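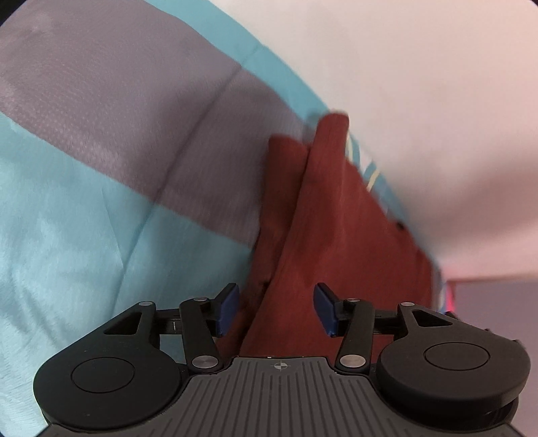 Morning all. Can everyone hear me at the back? Good. I'm Obinna Onyeka, I work on the teaching side of Trokari, and I've got twenty minutes before they let you have coffee, so I'll crack on.

(Say the title out loud, people come in late: Teaching by Hand, and What We Got Wrong.)

So we started with remote control. You sit in a chair, you've got a controller in each fist, and the arm across the room copies you. Great fun for the first hour! Then you try to fold something with it. Cloth moves away from you, it bunches up, and through a headset you can't feel any of that. Our best driver managed a decent fold in 3 minutes. I can do the same one at home while talking on the phone.

Then we switched to the hand-held grippers. Same fingers, same pads as the ones on the arm, only now you're carrying them about yourself. You walk up to the bed, you pinch the cloth, you lift, you lay it down. The camera rides along and sees roughly what the robot will see later. We went from begging people to do a session to having a queue for it.

(Pause. Ask who has tried one. If lots of hands, skip the next bit.)

If you haven't, the first thing you notice is that your wrist wants to do all the work. You twist it in ways the arm can't. We lost a whole batch from Namora like that, lovely folds, every one of them, and the arm couldn't follow half the turns. Now we tell people to move from the elbow and go a bit slower than feels natural. Not too slow though – if you creep, the robot learns to creep.

Numbers slide. We asked for 3000 demonstrations and kept 1564. People gasp at that, and I did too. Most of the ones we threw out were fine as folding. The person had looked away, or nudged the cloth straight with their free hand, and the robot hasn't got a free hand.

(Do NOT tell the sock story here, it eats four minutes.)

Right, bedrooms. We did the early work on a white table with one square of cotton and got very pleased with ourselves. Then Chaimongkol let us into their flats and it all fell apart. Quilts, stripes, soft things lying on top of other soft things, and the fingers closing on the bedspread along with whatever you wanted. So my advice is to go and record somewhere with a proper bed in it early on. We left it until July and I still regret it.

One more thing on people. Our first 200 demonstrations were all me, and the robot folded like me, including a silly little shake I do at the end. Get other hands in. Left-handers, tall people, people who hate folding.

(Next slide: Prividia results. Check the sound is on before you press play.)

I'll show you the arm doing it on its own now. Watch the second corner, it goes back for another try, and we never showed it that on purpose.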